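Re-lofting and re-covering old pillows: notes

January 7, 2023
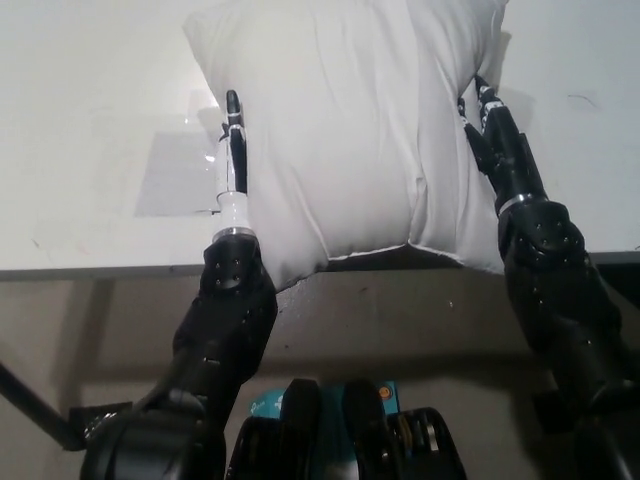 I own four bed pillows, all bought at the same time, and by last June they had all gone flat in the middle. The usual advice is to replace pillows every couple of years. I wanted to know how much of the loss was permanent and how much was fill that had moved to the wrong place, so I spent a few evenings working on them one at a time and wrote down what I did.

The four are the same model, a white polyester-filled pillow from Husberg with piping around the edge. The cover is a plain cotton weave. The label says to wash at 40 C and tumble dry low, and says nothing about how to get the shape back afterward.

Measuring loft

I needed a number that could be repeated. Pressing with a hand and having an opinion is not repeatable. I settled on the following: pillow flat on a hard table, a light cutting board laid across the center, and a ruler stood on the table at each of the board's four corners. Average the four readings and subtract the thickness of the board. The board spreads its weight enough that it doesn't sink into one soft spot.

The worst pillow came out at 72 mm before any work. It also had a clear ridge at each short end where the fill had collected. The corners were nearly empty. When I lifted it by one end, the fill slid down in a single mass, which told me the fibers had matted and were no longer springing apart on their own.

Weight was 1,029 grams on the kitchen scale. I weighed it again after washing and drying to check that it was dry all the way through. A pillow can feel dry on the outside and still hold a good amount of water in the middle, and the scale finds that quickly. If the second number is higher than the first, it goes back in the dryer.

Washing

Two pillows per load, one on each side of the drum, so the machine stays balanced in the spin. Half the normal dose of liquid detergent. An extra rinse. I do not use powder for this, as it left grit inside the seams the one time I tried it. No softener either. It coats the fibers and they slide past each other when you want them to push back.

Drying took three full cycles on low, and I took the pillows out between cycles to break up lumps by hand. This is the step that most instructions skip, and it made more difference than anything else I did. Left alone in the dryer, the lumps dry as lumps.

Working the fill

This is best done on a table at waist height. A bed gives way underneath and absorbs the force you are trying to put into the pillow.

1. Lay the pillow flat and find the lumps with your fingertips. Pull each one apart through the cover, with a hand on either side of it.

2. Stand the pillow on one long edge. Hold it by the two short ends and push inward, then let go. Repeat until the ridges at the ends have softened.

3. Turn it onto the opposite long edge and do the same.

4. Push fill into each corner from the inside, pinching behind it with the other hand so it can't slide back.

5. Lay it flat again and leave it for ten minutes before measuring.

The inward push matters more than hitting. Punching a pillow moves air out and moves very little fiber. Compressing it from both ends folds the matted layer, and when it is released some of the fibers separate along the fold. After several repeats you can feel the mass turning from one slab into smaller tufts.

Go easy on the seam. On one of mine the piping had started to pull away from the cover over a short length near a corner, and step 2 made it slightly worse. I stitched it by hand with doubled thread before going on.

Covers

The pillowcases were part of the problem. I had been using Ondent cases, which are cut narrow, and a narrow case holds the pillow in a permanent squeeze across the short dimension. The fill has to go somewhere, and it goes to the ends. I switched two of the four to Wullska cases, which are wider and have a deep flap at the open end in place of buttons. The other two stayed in the narrow ones for comparison.

I also added a zip protector under each case. It adds very little thickness and keeps the inner cover clean, so the whole pillow needs washing less often. The protectors came from Howlader. They run small, so order up a size if your pillows are on the full side. Mine shrank a little in the first wash — I would wash them before fitting, which I did not do.

To get a full pillow into a protector without pushing all the fill to one end, fold it in half lengthwise, slide it in up to the far corners, and let it open inside. Then reach in and seat the two far corners by hand. Close the zip last, with a finger behind it so it doesn't catch the piping.

Results

The worst pillow went from 72 mm to roughly 80 mm. That is a real gain, though it is nowhere near a new pillow. Most of the improvement is in how even it is. The hollow in the center is gone and the corners have something in them.

The two in the wide cases have kept their shape better. The two in the narrow cases had ridges again within weeks, and I have since ordered more of the wide ones.

One pillow did not respond. Its fill had matted into a few hard pads that would not pull apart through the cover. I opened a short length of the seam, took out 482 grams of the worst of it, and teased it apart by hand in a large bag. It took most of an evening. I put the fill back in small handfuls, corners first, and sewed it closed with a ladder stitch. It is now usable as a backrest and a little too firm to sleep on.

Current routine is steps 1 to 4 every time the cases are changed, which takes two or three minutes per pillow. I will wash them again in June and measure all four with the same board.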